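I have moved apartments and I would like to post through it. Thread, sorry.

1/ The new place is a third-floor walk-up on Curnthorpe Street. The listing said "cozy one-bedroom." The bedroom has a door, I will give them that. The door opens eleven inches and then meets the bed.

2/ My old place was in the Thampi building, where I lived for nine years and complained for all of them. I miss it terribly. It had a hall closet. I used to keep a broken fan in there, just because I could.

3/ Moving day started at 7 in the morning, when the movers called to say they were downstairs. They were downstairs at the new place. I was at the old place, with everything I own.

4/ They were very nice about it. They billed me $595 and were very nice about that too. The quote was $309. The difference is apparently called "stairs."

5/ I had labeled every box. I was smug about the labels. What I wrote on them, over three evenings and at least one bottle of wine, was: KITCHEN, KITCHEN 2, MISC, MISC KITCHEN, CABLES??, and one that just says NO.

6/ I have not opened NO.

7/ The lease runs 55 pages. Page 40 forbids waterbeds. Page 41 forbids "livestock or the appearance of livestock." I would pay good money to meet the tenant behind page 41.

8/ My landlord is Vignesh Bangera and I have no complaints. He answers texts in under a minute, always with a thumbs up, regardless of the question. "Is the heat supposed to make that noise or should I leave the building?" Thumbs up.

9/ I bought a shelf from Stikden. The instructions have no words in them, only a small round man who is smiling, then pointing, then smiling at a second small round man. I live alone. I suspect the shelf knows.

10/ The shelf is up. It leans a little toward the window, like it's listening for someone. There were two screws left over and I've put them in a bowl with the other screws from my life.

11/ Kitchen update. There's no counter to speak of, so a table is doing the counter's job. I'm told this is how they live in Europe.
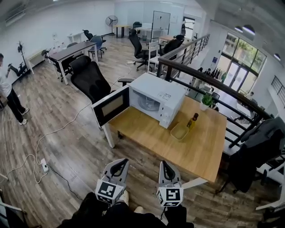 The table, more or less. Microwave, oil, one plant. Dinner for one at eight.

12/ Things I have cooked since moving in: oatmeal, a potato, the same oatmeal. Things I have eaten since moving in: mostly pad thai.

13/ I did look for the can opener. It wasn't in KITCHEN, KITCHEN 2 or MISC KITCHEN. It's in NO, isn't it.

14/ Changing my address has been its own hobby. The bank wanted proof that I live here, so I offered the lease. They wanted a utility bill. The electric company wanted proof that I live here and suggested a bank statement. I've introduced them to each other and stepped back.

15/ The internet is through Zuter, because the building "has an arrangement." I was on hold for most of an afternoon. The hold music is one pan flute, and every so often the flute stops and you think, oh! a person. Then the flute comes back in.

16/ A person did come on eventually. She asked for my customer number, which would be in my welcome email, which would arrive once I had internet. I said I was on my phone. She said, "Oh, then you do have internet," and sounded so happy for me that I thanked her.

17/ The neighbors! The woman across the hall is Liette Beaulieu. She has been here since before the elevator was removed. I didn't know there had been an elevator. She talks about it the way other people talk about a good dog.

18/ Liette says the laundry room in the basement takes quarters, but only older quarters. I assumed this was folklore. I've since lost four dollars to a dryer. Going to the bank tomorrow to ask for vintage change, and I expect they'll want a utility bill.

19/ The upstairs neighbor I haven't met. I know them only by their work. At 6 in the morning they drop one bowling ball. At 6:10 they roll it to the other end of the apartment. Then they're quiet all day, and who am I to judge a person with a routine.

20/ Did the math on the mortgage calculator last night, for fun, the way you press on a bruise. If I keep saving at my current pace I can buy a place like this one in 2066. I'll be very old, and I'll need that elevator.

21/ Good things, for balance. The light in the morning is lovely. There's a bakery on the corner that sells yesterday's rolls for half price, and yesterday's rolls are better than most people's today's. The shower has two temperatures and one of them is fine.

22/ Also, you can see a slice of the river from the bathroom if you stand on the edge of the tub. The listing called this "river views." Plural. I've checked and I suppose you could do it with each eye.

23/ Several of you are asking about NO. I'm going to open it this weekend. If it's the can opener I'll post a picture. If it's the broken fan, I'll have to find somewhere to put it.

24/ Texted Vignesh to ask if the building has any storage. Thumbs up.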